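A Weekend at the Plirkine Romance Readers' Fair

If you've been reading this blog for a while you'll know I had been going on about the Plirkine fair since before Christmas, so it's a relief to be able to tell you that I went, I came home with far too many books, and my feet have only just forgiven me.

Plirkine in February is not what you'd call a seaside resort in its best dress. The wind comes straight up the high street and most of the tea rooms are shut until Easter. But the old corn hall was warm, the windows had steamed up by half past ten, and there was a queue for the cloakroom that went right back past the ticket desk and down the steps. I was standing behind two sisters who had come over on the first ferry and were arguing (very happily!) about whether a duke can ever really be a convincing baker. By the time we got our wristbands I'd been won round to the baker.

There were 75 stalls this year, on two floors, and I think it's the best layout they've had. Historicals were downstairs with the big publishers, paranormal and contemporary were up on the balcony, and the second-hand tables ran all along the back wall. I started at the back, naturally. I found four Regencies I'd been missing from a series I began at nineteen, including the one with the shipwreck, which has been out of print for years and which I had more or less given up on. The lady on the stall wrapped it in brown paper for me and I carried it about all day like an egg.

Doucet had the largest stand downstairs and were giving out sampler booklets, three opening chapters in each. I read mine on the train home and have already ordered the middle one, a Highland story with a hero who has lost his hearing and a heroine who talks a great deal, and who has to learn to slow down and face him when she does it. You know my weakness for a wounded hero. I'll do a proper review when it comes.

Galler were upstairs and much quieter, just one long table with a green cloth, but I spent longer there than anywhere else. They only publish novellas, and every one of them is exactly the sort of thing you want for a single evening with your feet up. I bought three. I meant to buy one. Their ghost story set in a lighthouse is the one I'd press on you first, if you don't mind a slow start and rather a lot of fog.

I went to two talks. The first was on writing love letters in fiction and it was lovely, with the speaker reading out some real ones she had found in a county archive, badly spelt and so tender that the woman next to me had to borrow a tissue. The second, about covers, was packed to the doors and I could hear perhaps half of it from where I was standing. I do wish they would move that one into the main hall. There was a show of hands for illustrated covers against photographs, and illustrated won easily, though I kept my hand down for both as I like a painted one from the eighties with plenty of hair.

Lunch was soup and a roll, and good soup too, leek and potato, although they had run out by the time my friends got down at one o'clock. Take a sandwich if you're planning to go next year.

The afternoon was the raffle, which everybody takes terribly seriously. The top prize was a hamper of 360 paperbacks (they deliver it, thank goodness) and my ticket was 3339. The winning ticket was not 3339. I did get a bookmark with a tassel, so I can't say I came away with nothing.

We stayed at the Stusport, just across the square, and I'd recommend it if you can get a room at the back. The front ones look out on the taxi rank. Breakfast goes on until ten, there's a shelf of swaps on the first-floor landing, and I left two books there and took one, so I feel I behaved rather well.

Next on my list is finding somewhere to put everything. The bookmarks and the sampler booklets are in a heap on the bedroom chair, and the shipwreck is on the bedside table where I can see it. Reviews to follow, starting on Monday with the lighthouse.

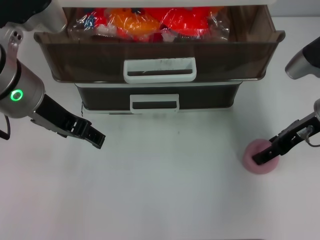 Storage drawers with the top one pulled open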